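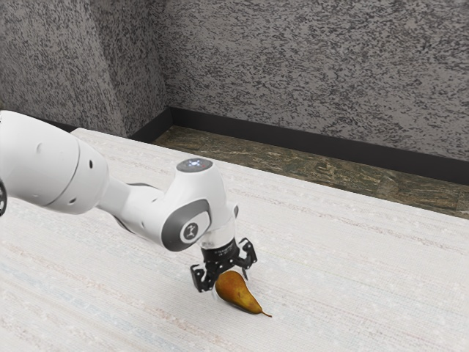 Pear, gripper, simulated table. The state of the art in putting fruit away.

So I've been promising a post on the home robot thing since July and never did it, and now it's past midnight and the dishwasher is running (a machine that does a chore! we have those!) so here goes. Quick one. Not proofreading.

Question everyone at work asks me: can a robot tidy my kitchen yet. I work in a shop that packs parts, Enex is the line software, and we've got a couple of arms out back that do the same four moves all shift. They're great at it. Same box, same spot, same light. Move the box over a hand's width and someone has to go reteach the thing. That's shop floor. Kitchens are worse, becuase nothing in a kitchen is ever in the same spot, least of all mine.

Pick and place is the bit I keep coming back to. Fruit in a bowl. My kid could do it before she could talk. For an arm with two fingers it's a real job. A pear is fat one end, skinny the other, rolls when you poke it. Where do you grab? How hard? Get it a bit wrong in the real world and you've got a bruise or a pear on the floor.

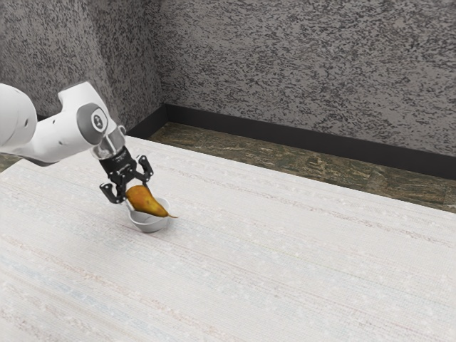 Could I buy something today that puts my groceries away?

Nothing I'd spend my own money on. You can get arms, and you can get demos, but the job from bag to cupboard with no one standing by is still research as far as I can tell.

Anyway. Simulation. Most of the practice goes on in there now and I get why. Nothing breaks, you can run it all night, you can drop the pear 287 times and no one has to mop. My friend Anoma Bepari messes with this stuff in a side project she calls Sovodgate (don't ask me, I think it was a typo that stuck) and she told me her best run so far was 75 good ones out of 100. Which sounded amazing to me for a second. Then I thought about it. If I dropped a quarter of my groceries I'd be asked to stop helping.

And that's with a clean table. One fruit, one bowl. No cereal box in the way, no cat, no sticky patch from breakfast.

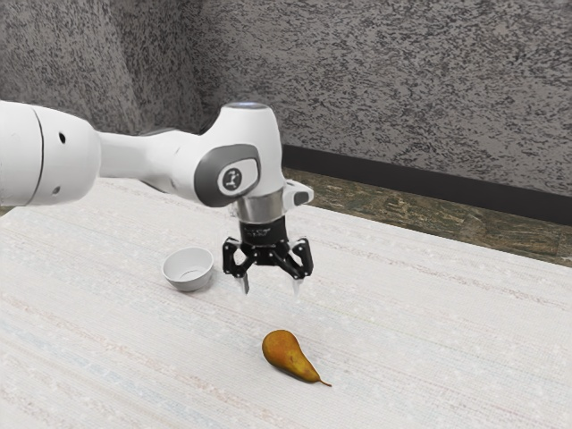 She says the grab isn't even the worst part, it's the knowing what to do next. Did it land in the bowl or on the rim? Is the bowl where you left it? People check all that without noticing. The program has to be told to look, or has to learn to, and then it has to do something sensible when the answer is bad. Her first version just went on and let go anyway, pear or no pear.

Shop floor is closer, I think. We had a rep in from Emura pitching a bin picking cell, mixed parts, no reteaching. It did ok on the parts he brought. We gave it ours, the shiny brackets from the Steyn order, and it sulked for 10 minutes. To be fair so do I when I get the Steyn order. The boss is still thinking about it and I would too, for dull parts it was pretty quick.

At home tho? Vacuum yes, kind of, if you pick up the socks first. Dishwasher yes but who loads it. Me. Laundry folding, I've seen videos, always sped up, always a towel. Never a fitted sheet. Show me a fitted sheet and I'll get my card out.

Anoma's going to try an apple next, then maybe two things on the table at once. Will post her numbers if she lets me. Dishwasher just beeped, have to go empty it.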